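Visits > Regional Reports > Callville Teaching Kitchen

This site uses cookies to improve your visit. By continuing, you agree to our use of cookies.

Last updated: 8/10/21

Visit to the Callville Teaching Kitchen and Play Food Rooms

Members of the Clurklow Early Learning Association visited the Callville Teaching Kitchen at the invitation of its director, Virgilio Dela Peña. The purpose of the visit was to view the rooms set aside for food and table learning, and to consider whether similar activities could be offered at our own centers. The party was received in the main hall and given a short account of the building, which opened in April with 960 square feet of teaching space on the ground floor.

Mr. Dela Peña explained that the program rests on a simple idea. Children who handle, name and sort fruits and vegetables are more willing to try them when they are served. The kitchen therefore keeps a large stock of toy produce, supplied in part by Kovham, and uses it in the weeks before any real cooking takes place. The full collection comes to almost 2000 pieces and is stored by type in the Lei Room, where members were free to look through the shelves.

The first activity we viewed was table sorting. A large brown tabletop is marked into sections with blue tape, and produce is placed either in the sections or on plates. Staff prefer tape to a printed mat — it can be lifted and laid again when a lesson calls for larger or smaller spaces.

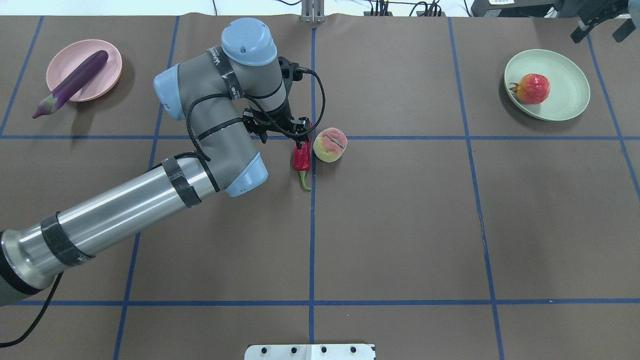
The sorting lesson is offered at two levels. At the first, children are asked only to find an item by name and move it to the place requested. At the second, they are given a rule, such as color or shape, and must decide for themselves where each item belongs. Staff reported that the second level leads to a good deal of discussion, particularly over foods that show more than one color. Adults are asked not to settle these questions too quickly.

Members raised the matter of cost. Mr. Dela Peña replied that the tables and plates were the least expensive part of the program, and that the greater expense was staff time for preparation. Each lesson is laid out in advance according to a written card, and the cards are kept in a binder near the door. Copies of 4 cards were provided to our party and will be passed to center directors.
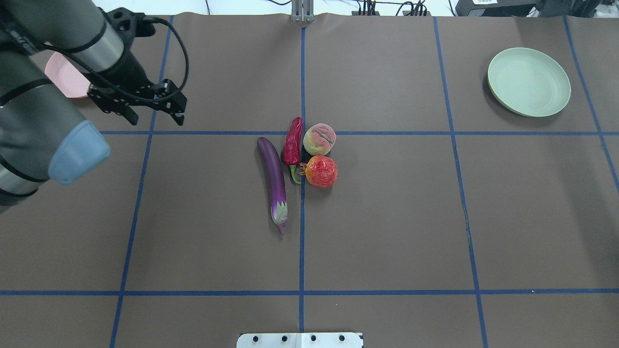 The choice of produce was discussed at some length. The program favors a mix of foods that children are likely to know and foods that may be new to them, and it avoids sets in which every piece is of similar shape. The group of eggplant, chili pepper, peach and pomegranate gathered near the middle of the table served as a useful case. The long eggplant is easily told from the round fruits, while the peach and the pomegranate call for a closer look, at the crease on one and the small crown on the other. Members felt that this kind of attention to detail would suit our older groups well.

We then proceeded to the cooking room, where up to 100 children are taught over the course of a school term. No class was in session during our visit. Members inspected the low counters, the handwashing stations and the cold store, and were pleased to note that allergy information is posted at each entrance. The one concern expressed was the narrow passage between the cooking room and the hall, which may be difficult for larger groups.

The Association thanks Mr. Dela Peña and his staff for their hospitality and for the time they gave to our questions. A request has been made for a return visit during a class, and members wishing to attend should give their names to the Clurklow office.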